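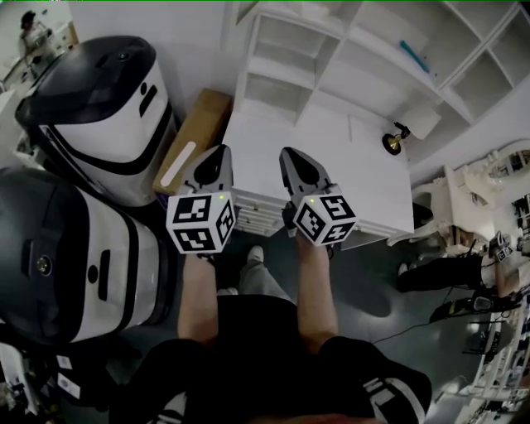 Print this article | E-mail this article

Clusivura want us to believe the new stadium will fill itself. The club drew 774 for its last home match, in a ground that holds 3,000, and the board's answer is more seats.

Supporters have heard this before. Fadwood built a second stand after one good season and now closes it for most league games. The football there is no better for it – the midfield still gives the ball away.

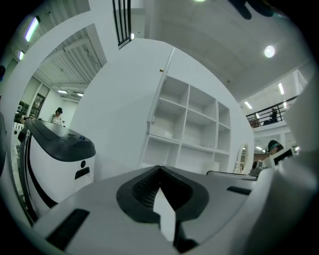 VESTULDEN, September – The visit of Caldeira on Saturday was sold as proof of a revival. It ended 2-2, with both home goals coming from corners and very little in between. The club says 800 season tickets are gone. It won't say how many were given away, and until it does I would leave the bulldozers parked.

Print this article | E-mail this article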